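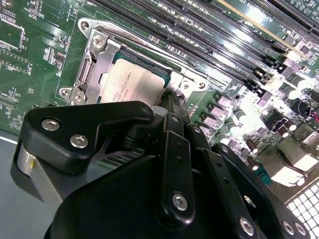 CPU in the socket, lever side on the left

Steswood Amateur Soccer Board > League Talk > Replays or penalties in the Cup?

Started July 2019

backpost_header
The league put the draft rules for next season on the site and there is a change to the Cup I haven't seen discussed. Section 9 says any tie level after 90 minutes goes straight to penalties. No extra time, no replay. Up to now the first two rounds had a replay at the other team's field, and extra time only came in from the quarterfinals on.

I don't like it. Our best night in years was the replay at Imhof. We were two down at home, got it back to 2-2 late, and went over there midweek and won with a goal in minute 62. Under the new rule that is a shootout on a bumpy field and everyone goes home.

Does anyone know when the vote is?

touchline_tax
Vote is at the preseason meeting, one per club. Your club secretary should have the paper already.

I'm for it. Replays sound great until you have to staff one on a Wednesday. We had a replay at Zemeler with 10 players and a goalkeeper who had come straight from a shift. Two of the 10 had to leave at halftime.

oldnumberfive
Agree with the first post. The small clubs get one real chance a year and it's a draw at a big club followed by a home replay. Gate money from that covers our field paint and nets for the season. Penalties take that away.

touchline_tax
How many times has that really happened, though? Most first round ties are not small club at big club. Most are two mid-table teams who played each other three weeks earlier in the league.

oldnumberfive
It happened to us two seasons running. I can't speak for yours.

Celero_Keeper
Goalkeeper here, so take this how you like. I don't mind penalties but I do mind penalties with no extra time. Thirty more minutes usually settles it. I have been in four Cup ties that went to extra time and only one needed kicks.

The other thing in the draft is the 72 hour rule. A player has to be registered 72 hours before kickoff or he can't play. Before, it was noon the day before. If they keep replays, does a player who signs after the first game count for the second? The old rules never said, and Celero got a complaint over exactly that.
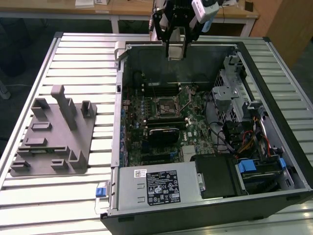
Open tower on the slatted table

backpost_header
I remember the complaint. Wasn't it thrown out?

Celero_Keeper
Thrown out on a technicality. The form was filed late. They never ruled on the actual question.

flagup_again
I referee in this league so here is the side that gets left out. Replays are hard to cover. Saturdays are fine. Midweek in December it's dark by five, only two of the fields have lights, and I get asked to do games on my own with club linesmen. I've turned some down and I'm not sorry about it.

Extra time has the same problem on fields without lights. A 1:30 start plus stoppages plus 30 minutes and I'm squinting at the far corner flag.

oldnumberfive
Start at noon then.

flagup_again
Tell that to the youth teams who have the field until 12:45.

touchline_tax
Every year someone says start at noon.

widewideleft
New here, moved over from another league last fall. We had replays in round one only, and after that extra time and kicks. It worked fine. The dates for the replays were printed in the schedule before the season, so nobody could say they weren't told. If you couldn't raise a team on that date, you forfeited.

Is there a reason that can't be done here? The draft says 338 registered players across the league. That seems like plenty to me, if clubs know the date.

touchline_tax
338 registered is not 338 available. Half our list plays when the weather is good.

backpost_header
I could live with that version. Fixed dates, round one only. Could a club bring it as an amendment?

Celero_Keeper
Yes, but it has to be in writing and seconded by another club before the meeting. Can't be done from the floor. Check section 3 of the constitution, it's on the same page as the draft rules.

oldnumberfive
I'll ask ours tonight if we would second it. I'd rather have replays in both rounds, but one is better than none.

touchline_tax
We'll be voting against, I can tell you that now. Nothing personal. I'm the one who has to make the phone calls on a Wednesday afternoon.

flagup_again
If it does go in, please put the replay at whichever field has lights - Steswood or Zemeler - no matter who was drawn at home.

oldnumberfive
Then you lose the home gate again, and that's the whole point for us.

flagup_again
Split the gate. The semifinals already do.

oldnumberfive
Hadn't thought of that. I'd want to see it in the wording.

backpost_header
I'll write something up this week and post it here before it goes to the secretary. Fixed dates, round one, field with lights, gate split. The 72 hour question should get its own line.

Celero_Keeper
Put it as 72 hours before the first game. Same squad for both.

widewideleft
That's how ours read.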